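Hingate Children's Center – Play Kitchen Safety Check
Room: Storkwood Room, ground floor
Date of check: Thursday, October 31, 2024
Checked by: Yuk-lan Kao
Second reader: Esi Tsikata
Last full check: July
Form 304, all parts

How to fill in: write OK, WATCH or REPAIR for each point. Write a comment also when the result is OK, if the next person can use it. Items with REPAIR go in the gray box in the office and stay there until Esi signs for them.

Part A. Table

A1. Top surface clean, no cracks, no lifted edge
OK. I passed my hand along all sides. One side had dried glue on it, which I removed with warm water.

A2. Table stands firm
WATCH. It moves a little when I push on the short side. I tightened the screws on two legs, but I think one foot is more worn than the others. Please look again next week.

A3. Holes and openings
WATCH. There are five small holes in the table top. The borders of them are smooth and I could not feel anything sharp. Small children like to push things into holes, so please check inside them at closing time.

A4. Space around the table free for walking
OK. The book cart was too near and I moved it back to the wall.

Part B. Play food

B1. Small parts (use the test cylinder from drawer 5)
OK, with one exception. The strawberry does not go inside the cylinder, also not when pressed. The orange slice is wide enough but it is thin, so I tested it two times in different directions. The exception is a loose grape from the old Pomis set. I took it away – REPAIR box, but in my opinion it should go to the trash.

B2. Paint and color not coming off
OK. I rubbed each piece with a wet white cloth for a short time. The cloth stayed clean with the banana and with the strawberry. The red round one gave a very light mark the first time and nothing the second time, so I believe it was only dirt.

B3. Bite marks, splits, open seams
WATCH. The banana has a few teeth marks at one end. They are not deep. If the skin of it opens, please do not glue it.

B4. Labels on play bottles
OK. The label of the ketchup bottle is well attached. I pulled at the corners with my nail. The cap is tight and I could not open it with normal strength. Esi asked if real ketchup was ever inside. I smelled it and I think no.

Part C. Dishes and pots

C1. Rims and handles
OK. Plate, blue cup and green mug have no chips. The handle of the mug is strong. In July we had a different mug with a crack and it is already replaced.

C2. Colander
OK. I looked at the perforations against the window. Some of them had dry play dough inside, and it took me longer than all the rest of Part C. Please, no play dough in the colander. The flat handles are not bent.

C3. Pots
WATCH. The two black pots are heavier than the other dishes. When a child drops one on a foot it will hurt. I suggest we keep them low and never on the upper shelf. Insides are clean.

Part D. Toaster oven

D1. Door opens and closes, no pinching
REPAIR. The door closes faster than I like. I put a pencil in the gap and let the door go, and the pencil got a mark. Fiadzo has a soft stopper for doors of this kind, order number 938. Until it comes, the oven can be used only with an adult next to it.

D2. Knobs
OK. Both knobs turn and do not come off. I pulled quite hard.

D3. Glass
OK. No scratches that I can feel. Cleaned with soap water only, no spray.

D4. Warning sticker
WATCH. The sticker is still there but it is very small, and a new colleague may not notice it. Can we write the important points on a card and hang it at adult height?

D5. Position on the table
OK. It stands at one side and is not in front of the door of the room. It should not stand with the door over the table edge.

Part E. Storage and cleaning

E1. All items on the list present
WATCH. I cannot find the second lemon. If somebody has it in another room, please bring it back, it belongs to set 128.

E2. Washed this week
OK. Dishes and food were washed on the low program. The toaster oven was wiped by hand.

Open points for next check: table foot (A2), door stopper (D1), card for the sticker (D4), missing lemon (E1).

Note from Esi Tsikata: Read and agreed. I ordered the stopper. For the grape – yes, trash. I will also ask for felt under the pots.

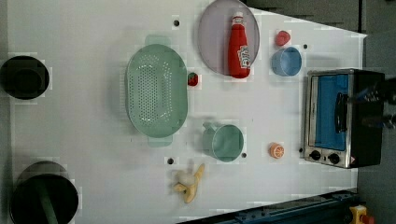
Storkwood Room, play kitchen table with dishes, play food and toaster oven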